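# Towels and Linen: Frequently Asked Questions

Durkitz Residence provides towels to all residents and overnight guests. The answers below apply to every room on the Wimo and Flunderine corridors.

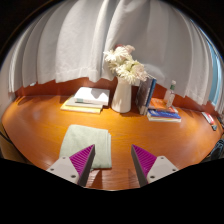
## Which towels are provided?

Each resident receives one bath towel, one hand towel and one bath mat on arrival. Guests staying in the Sani annexe receive a bath towel and a hand towel only. Additional towels may be requested from the Linen Office on extension 627.

## How should clean towels be folded?

Towels should be folded lengthways, then across into a rectangle, and the corners smoothed by hand. The method is the same for all sizes. A table or other flat surface is preferable to a bed, where the layers tend to shift.

## May I leave towels on the table in my room?

Clean, dry towels may be left on the table. Damp towels should be hung on the rail in the bathroom, as moisture marks polished wood and may damage books. Residents who keep flowers in their room are asked to wipe up any spilt water before putting linen down.

## How often are towels changed?

Towels are changed once a week. Please place used items in the linen bag and leave it outside your door before 9 a.m. on the changing day shown on your corridor notice. Bags put out later will be collected the following week.

## May I use my own towels?

Yes. Personal towels should carry a name label and must not be placed in the linen bag. The residence sends up to 1000 items to the laundry each month and cannot trace unmarked property – this includes towels similar in colour to our own.

## What should I do if a towel is stained or torn?

Please return it separately, with a completed form 3322. No charge is made for ordinary wear. Hair dye, bleach and shoe polish cannot be removed, and a replacement fee may apply.

## Can fabric softener be used?

We advise against it. Softener leaves a coating on the fibres and the towel will absorb less. A normal dose of detergent is sufficient.

## Whom should I contact?

Enquiries should be addressed to Leonardo Lo Presti, Linen Office, room 1039. The office is open in the mornings only during May.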